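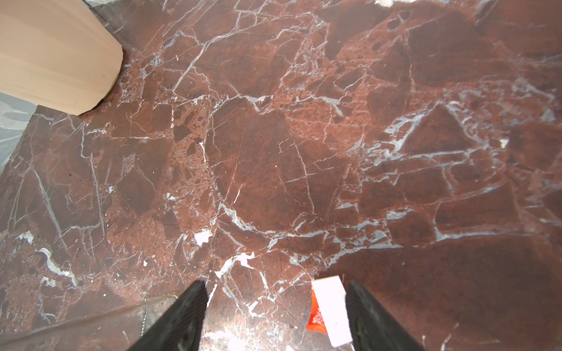
Lobby floor, red marble, small packet between the gripper fingers. Probably a furniture leg top left.

June 19, 2022 - Wedurine lobby, litter pick-up

Arm on the Travolex base, standard fingers, wrist camera only. Floor is polished red-brown breccia with white veining, and a paler grey stone meets it at a diagonal seam. The detector does badly on this surface. Small white spots in the stone and small white bits of litter score much the same, and the hazy reflections off the polish make it worse. Orange-red print on a packet helps less than I expected, as the brick-coloured patches are close to it in hue.

Threshold is at the Fairweather office setting for now. Left as is, it will send the arm after veins. Want a floor-only reference set before changing anything: 700 stills, no litter, lights on and lights off.

Talked to Marcelle Le Goff, who runs the evening cleaning shift. Notes from that:

- The team currently walks the lobby before the floor machine goes over it. Packets and cards are the main nuisance, they get under the squeegee and leave a streak.
- If the arm takes the walk, that is almost 12 minutes per shift. She wants it put into the furniture edges and skirting, which get skipped. Management has not agreed to this and she would like it in writing before the trial starts. So would I.
- Someone still has to empty the bin on the base and clear failed picks. At Plarkirby that job fell to whoever was nearest and was resented. Needs a name on the rota.
- Two of her people asked whether the camera records them. Told her it points at the floor but feet will be in it. Need a proper notice and a retention period - 7 days suggested.

Flat items on polished stone: fingertips should come in lower, and slower over the last 2 cm. Keep-out margin at furniture legs to be checked as well, current value is from carpet.

To do: reference set, rota line, notice text. Full review in October.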